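How to object to a late-hours permit in Kutden

Applications for late opening are posted at the town hall and stay open to objection for 16 days. Any resident may file.

1. Note the application number. The Ragab Street bar, for instance, is 1,955.
2. Fill in the objection form. State your address and the hours you oppose.
3. Give grounds the council can weigh: noise, policing, street lighting, transport after closing. General dislike of bars is set aside.
4. Attach signatures if you have them. With 12 or more, you may ask for a public hearing.
5. Hand the form in before 6 p.m. on the closing day and keep the stamped copy.
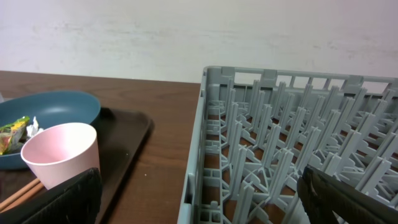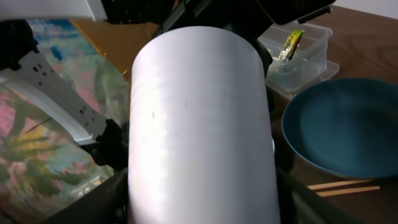

Youssra Ait Ali: Step 5 needs a correction. The desk stopped taking forms at 4:30 in April, so anyone filing on the closing day should call first.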